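How Does a Robot Know What to Pick Up?

by Neusa Aguiar

You have picked up a sock today. Maybe two, if it was a good morning. You did not hold a meeting with your fingers first. Robots do have to hold that meeting, and the one who runs it is the software – the list of instructions inside the robot's computer.

Step one: What am I looking at?
A camera doesn't see a sock. It sees a giant grid of tiny colored squares called pixels, and each pixel is stored as numbers. Part of the software looks for places where the numbers change suddenly. A sudden change might be the edge of a thing. It might also be a shadow, or a crumb. Software has been known to take a crumb very seriously.

This job is called perception. To get better at it, the software studies lots of pictures that people have already labeled. Hussam Ghanem, who writes robot programs at Caltular, once labeled 100 pictures of screws before lunch. He says lunch was excellent.

Step two: Where do I grab it?
Try lifting a mug by its flat bottom using only two fingers. (Use a plastic one. We have met you.) Some spots are good for grabbing and some are terrible. The software scores many possible spots and picks the one with the best score. Curved things are tricky, and so are shiny things, which throw bright reflections back at the camera and confuse it.

Step three: How do I get there?
Now comes planning. The arm needs a path that doesn't knock anything over, including the table. The planner may try 58 paths in its imagination and toss out most of them, quickly and without hurt feelings.

Step four: Move, check, move, check
The last part is called control. It tells the motors how far to turn, then checks whether they really did it. If the arm is a little to the left of where it should be, control nudges it right. It does this many times every second and never once asks if we're there yet.

Try it at home
Close your eyes and have a friend guide your hand to a spoon using only the words left, right, forward, back, down and grab. Count the commands. The record in our office is 14. The worst try was 21, and it ended with a banana.

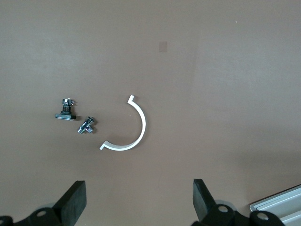

A robot's view of its work. Which of these parts would you find hardest to grab with two fingers?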